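June 30, 2021

Up before five to get to Kozan for the open water swim. Volkan Karaca was already on the pier, taping his shoulder. He is 70 and was going for the age record on the Kakden crossing, and I was there to log his times. 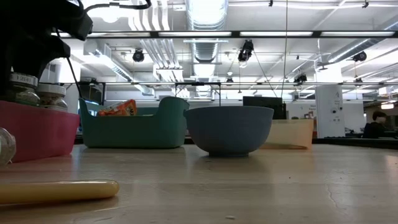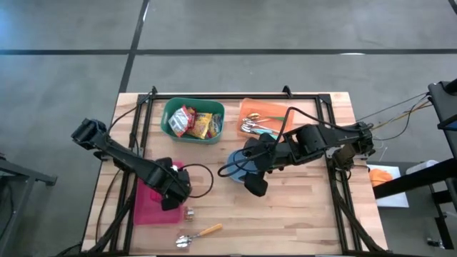 We got in the boat late. The start sheet had 127 names on it and the woman with the clipboard read out every one. My cap said 501, so I don't know how they number them.

Water was flat for the first hour. Volkan held a steady stroke and took his feeds from the pole every 15 minutes, mostly warm tea and a bit of banana. He wouldn't touch the gel. Past the second buoy the current picked up and he drifted toward the Grekberg side. I shouted, he couldn't hear me. The pilot of the Pimo swung us around so he could sight off the bow instead.

He got there. Walked up the beach on his own, sat down on a rock and asked for his glasses. The record still has to be checked – they want my log sheet and the pilot's, and mine got splashed on page two.

He has been training for this since January. I copied the log out again after supper. My neck is burned. Need to return the cooler tomorrow.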